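発表者用メモ:把持状態の誤判定による保護停止の遅れ
2018年2月 Hoveck技術報告会 発表者 Ekrem Taşdemir 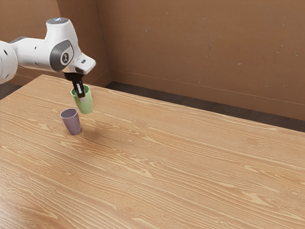 スライド1。本件は、把持力の低下を制御側が検出できず、カップ搬送中に保護停止が遅れた不具合の報告である。発生は前年10月、シミュレータDrestness上の連続試行。課題は二つのカップを扱う動作で、緑のカップは縁と側壁を挟まれているように見え、やや傾いたまま卓上に浮いている。この姿勢では指の開度だけで把持の良否を判定できない点を先に述べる。薄紫のカップとの干渉は別件、質問が出たら後で答える。

スライド2。116試行中、停止遅れは18件。しきい値超過から停止指令まで最大800 ms。設計値は16 ms。ここで一拍置く。

スライド3。原因。接触力の更新が途絶えても、監視側は最後の値を有効として保持していた。タイムスタンプの照合なし。ログはMarsdenの収集系から取得、時刻補正済み。

スライド4。対策。更新が途絶えた時点で値を無効とし、停止へ遷移させる。修正はGaspard Huetの担当、レビュー済み。実機系Bollevariへの適用は未実施。適用時期を聞かれたら「未定」と答えること。

残り時間が少なければスライド3のログ波形は飛ばす。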